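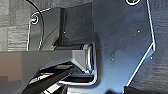
Loose Screws and Rattling Brackets: Workshop Notes

Posted Sat 26 November by Ga-eun Seo

Most rattles in a workshop come from a fastener that has backed out a little. Before you replace a bracket or buy a new shelf, go over every screw by hand. It takes a few minutes and you usually find the culprit on the first pass.

Finding the loose one

Press on the bracket with one hand and tap the shelf or bench with the other. If the noise stops when you press, you have the right spot. On long shelves, start at the end that carries the most weight. A strip of masking tape over a suspect joint will tell you the same thing if you can't reach it while the noise is going on.

Tightening

Use a driver that fills the slot. A tip that is one size too small will feel fine for the first half turn and then chew up the head. Push in firmly before you turn, and stop when the screw is snug. Cranking on a wood screw strips the hole, and then you have a second job.

If the hole is already stripped, take the screw out, dip two wooden toothpicks in wood glue, push them in and snap them off flush. Let the glue dry overnight. Put the same screw back in by hand.

Machine screws that keep working loose need a lock washer or a drop of removable threadlocker. Clean the oil off the threads first. Don't use the permanent kind on anything you may want to take apart.

Stuck screws

Put penetrating oil on the head and leave it for an hour. Try tightening a hair before you loosen. If the slot is worn, lay a wide rubber band over it and press the driver through the rubber. I got all but one of the hinge screws out of the old Garkura cabinet that way in June. The last one had to be drilled.

Cleaning painted or coated metal

Wipe off the dust with a dry cloth before you use anything wet, or you will drag grit across the finish. Then use warm water with a little dish soap, and dry it right away. Skip steel wool and scouring powder. For fine scratches in bare steel, 2000 grit wet sandpaper with light oil is enough. Follow the grain. Rub on a thin coat of paste wax afterward and buff it when it hazes.

Keeping the spares straight

Baby food jars work, but the plastic drawer units are easier to label. Mine is a Koneo with 38 drawers. I sort by thread first and length second. Odd screws go in a coffee can, and the can gets emptied onto a tray whenever I need something I don't have.

When you take something apart, tape the screws to a piece of cardboard in the order they came out, and write on it which hole each one belongs to.

Next month: sharpening chisels on a flat stone.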